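Wooden tables in shared laundry and utility rooms at Palma receive daily use and require regular care. Residents are asked to follow the guidance below, which replaces the notice issued in April.

## Routine cleaning

Dust the surface with a soft, dry cloth before any damp cleaning. Grit left on the table will scratch the finish when it is rubbed in. For ordinary marks, wring out a cotton cloth in lukewarm water with a little dish soap, wipe **along the grain**, and dry at once with a second cloth. Do not pour or spray water directly onto the wood.

Do not use bleach, scouring powder, or ammonia-based glass cleaner.
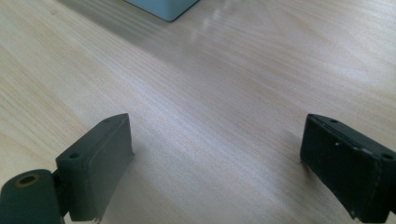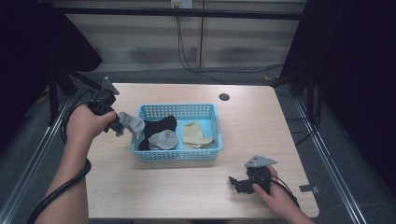
## Stains and rings

White rings indicate moisture held in the finish. Leave the area to dry overnight. If the ring remains, lay a folded cotton cloth over it and apply a warm iron, with the steam off, for 3 seconds at a time. Check between applications.

Dark rings lie deeper — usually in the wood itself — and should be reported to Orestis Kyriakidis at the building office. Sanding by residents is not permitted. A veneered top can be worn through very quickly, even with 600-grit paper.

## Protection

- Place a mat or towel under detergent bottles.
- Keep hot irons on their stands.
- Lift heavy items; do not drag them.
- Wipe up fabric softener immediately. It leaves a film that attracts dust.

Wax is applied by building staff 2 times a year. Tables are out of service overnight on these occasions, and a card is placed on each one until the wax has been buffed.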